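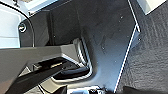 1/9

Spent most of January trying to find out why the bus from Girklow to Nudovberg stopped running after 6 p.m. Putting what I found in one place.

2/9

The 603 used to make 12 round trips a day. The new timetable has seven. The last one leaves Nudovberg at 5:40, and the hardware store and the clinic both close at six.

3/9

I wrote to the county in January and got a form letter. Wrote again and got a call from a Mr. Barkow in the transit office, who was polite and read me the same letter over the phone.

4/9

He did send the rider counts. The evening trips carried 952 people over the whole fall. The county calls that low. It works out to a lot of people who now need a ride from somebody.

5/9

My neighbor is 67 and doesn't drive after dark. She used to take the 6:50 home from her sister's. Now she stays the night or she doesn't go.

6/9

Ackermann, the company that runs the route, says it would put one evening trip back if the county pays for the driver's hours. I have that in an email from them.

7/9

The county says it has no such offer on file. I forwarded the email on Apr 23, 2025 and asked for a receipt. Got the receipt — no answer yet.

8/9

If you rode the 6:50 or the 8:15, please write to the transit office yourself. Say which stop you used and where you were going. Two lines is enough.

9/9

Paper timetables at the Girklow stop are still the old ones, so don't go by those. I'll add to this when the county writes back.

— Nele Tiedemann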